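how do you get tumeric off a white tabletop??

Laine Lepik
Moved into a rental in Levescombe in May, white matte table came with it. Spilled curry, left it overnight, big yellow patch. Dish soap did nothing. Deposit is 100 dollars so kinda worried.

Rimantas Sepp
Baking soda and water, thick paste. Leave it 5 minutes, wipe, don't scrub. Matte goes shiny if you scrub, ask me how I know

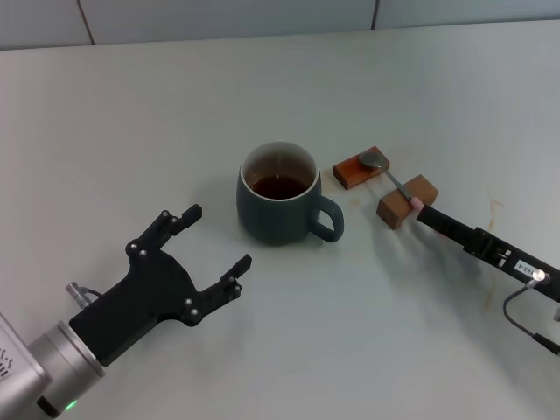
If theres still yellow after that, put it by a sunny window a day or two. Sun fades it.

hsueh84
just buy a tablecloth

Comments (2)

Ikley: paste worked on mine, took two goes

Laine Lepik: trying tonight, thanks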